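Kuvero Hand-Held Gripper: Notes After a Trial Period

The Kuvero is offered by Lavoie as a complete kit: the gripper, a mounted camera, two sets of finger pads and a license for the recording software. The rental rate is 400 per month, with a minimum term of 2 months. This review concerns household textile work only. I purchased no accessories and received no discount.

Garments were laid out on a bed and handled one at a time. The textured pads open wide enough to approach a cardigan from its side edge, and the grip on knitwear was dependable. I completed 233 recordings in October, most of them under 60 seconds.

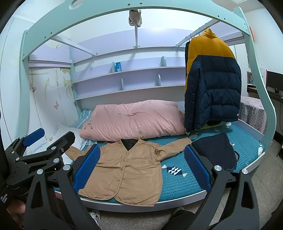 Kirsten Chisholm replied that her own kit from Rarncombe holds thin cotton more securely, but that its software lost recordings on every update, and she would not renew.

I have no experience with the Rarncombe product and cannot compare the two. The Kuvero software lost no files during my term. Replacement pads must be ordered through Brendov, and orders placed after Wednesday ship the following week.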